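Review: Dundetberg pad and linkage kit for hand-held grippers

We run two hand-held grippers for folding work, mostly blankets and other soft things on a sofa, and I do the upkeep on both. In May I fitted the Dundetberg kit to replace the old Kvam pads.

Fitting is easy enough. The pads go on flat, and the pivot screws want a small driver and a light touch. Tighten them fully and the jaws drag on opening. I back each one off until the jaw swings freely, then open and close it 16 times before I trust it.

Wear is good. The first set did 2245 grasps before a tip began to lift. Fleece is the problem – the fluff works into the joints, and I brush them out every 200 grasps. Quilted stuff sheds less.

Complaints: the manual skips jaw alignment completely, and spare screws only come in bags of 128. I still have most of a bag.

Worth buying if you handle cloth. For hard parts I would stay with the Kvam pads.
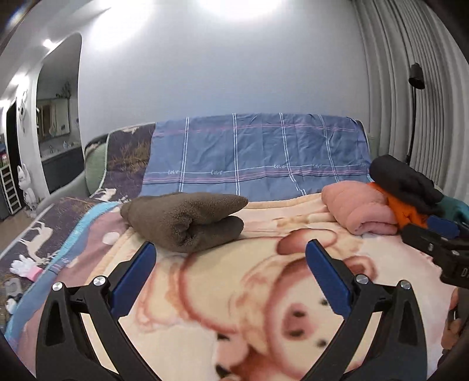

Stiltside: Same trouble with fleece on mine. A drop of thread locker on the screws let me leave them looser, and they haven't backed out so far.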